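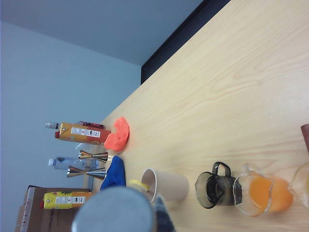 Fig. 1. Station set along the wall: juice cartons, the jiggers, water, orange and blue cloths.

Bar Basics, handout 2 - station setup and measuring
Lino Serra, October 17, 2022

Set up before anything gets poured. Tall stuff at the back, tools where your hand lands. Cartons with the cap on until you need them. Check the date on the label, every time, even if you opened it yourself.

Cloths. Two colors, two jobs - orange for spills and the table top, blue for tools and hands. Do not swap. Orange goes in the wash at the end of class, blue gets changed at the break too.

Jiggers
- double cone, two ends, two measures. Know which end your holding
- fill to the rim, level, not nearly
- hold it next to the glass, tip in one move
- rinse between juices. Pineapple sticks and you will taste it in the next drink

Water bottle is for rinsing and topping up. Not for drinking at the station, bring your own.

Practice for next time: the Jilia and the Mavance, both no alcohol, both on the recipe sheet. Measure with water first, then juice. 9 pours each, write down any that run over the rim.

Tidying - caps on, cartons to the fridge, jiggers washed and dryed by hand, cloths in the bin by the door. Recipe sheets back to me please, I am short again.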